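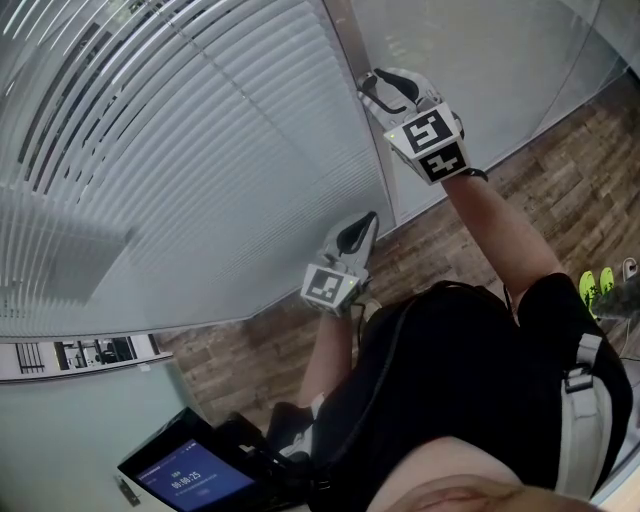 Right, a few of you asked for the house rules we use when we collect hand-held gripper demos, so I'm going to post them as a thread. They're ours, they're a bit scruffy, and we argue over them most weeks. Steal whatever's useful. 1/

Background for anyone new: we're the small data crew on Nolholm, which is meant to end up as a robot that can do ordinary jobs around windows, doors and cupboards. People do the job first with a gripper in each hand, and the policy learns from that. So if the people are sloppy, the robot will be too. 2/

Rule one, the marker cubes. Every face that could end up in view gets a wipe before a session, and no one puts a thumb on a pattern while they're holding the thing. Sounds fussy, I know! Last October we binned 408 takes from one week and most of them were down to smeary markers. 408!! I still go a bit cold thinking about it. 3/

Rule two: check the lights on both cubes before you move your hands. Both, every take. If you can't see one from where you're standing, turn your wrist until you can. Karabo Baloyi wrote this one in capitals on the sheet and I'm not allowed to change it back. 4/

Rule three is blinds and glass, which is where most of our rows happen. Slats are thin, they repeat, and tracking software does not love things that repeat. Glass is worse because of reflections. Our rule is that you note the blind position (up, down, slats open or shut) in the log for each batch and you leave it alone until the batch is finished. If the sun comes out halfway through, new batch. 5/

Rule four: keep it slow near the frame. Bare metal edges will chew the pads on the gripper fingers if you knock into them, and then your grip changes between take 1 and take 50 and you've no idea why. We swap pads every 400 takes whether they look tired or not. Lwazi Mabaso thinks that's wasteful. Lwazi may be right — but I like a number I can remember. 6/

Rule five, straps. Harness on, buckle done up, then reach up high with both arms before you start. If anything pulls, sort it out then. We ask for a proper break whenever someone's been working above shoulder height for a while, and the person collecting decides when that is, not the person with the spreadsheet (me). 7/
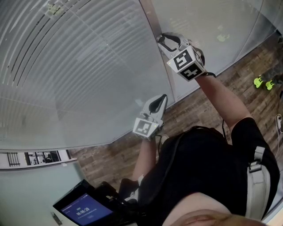
Rule six: the timer is for the log, it isn't a race. We had a daft spell where people were comparing how quick they were and the movements got horrible, all snatching and jabbing. Now we don't share times between collectors at all. If a take runs long because you were being careful, lovely, keep it. 8/

Rule seven is the floor. Cables go against the wall or under a mat, and anything you could tread on goes out of the way. You're looking at your hands the whole time, so your feet are on their own. I'm the worst offender here and I've had words from Karabo more than once. 9/

Rule eight: people outside the window didn't sign up for this. If there's a view of anyone's home or office we log it, and those clips get checked and blurred before they go anywhere. Same for the collector's own face if it creeps in. The Grandville folk wanted this one in writing before they'd share a site with us and I think they were dead right to ask. 10/

Someone in my replies wanted to know how much of it survives all this. From the last full round: 3000 takes recorded, 2526 kept. I used to be embarrassed by the gap and now I'd worry if it were smaller — it'd probably mean we weren't checking properly. 11/

Things we haven't agreed on yet: whether a fumble you recover from is a good take or a bad one (I say good, tag it, the robot is going to fumble as well), and whether left-handers should mirror the task or just do it their own way. Views very welcome, especially if you've tried both. 12/

I'll tidy the whole sheet up and post it once Lwazi's finished scribbling on my draft. If your lot have a rule for glass that works better than "new batch when the sun comes out", please please send it over, my replies are open. 13/13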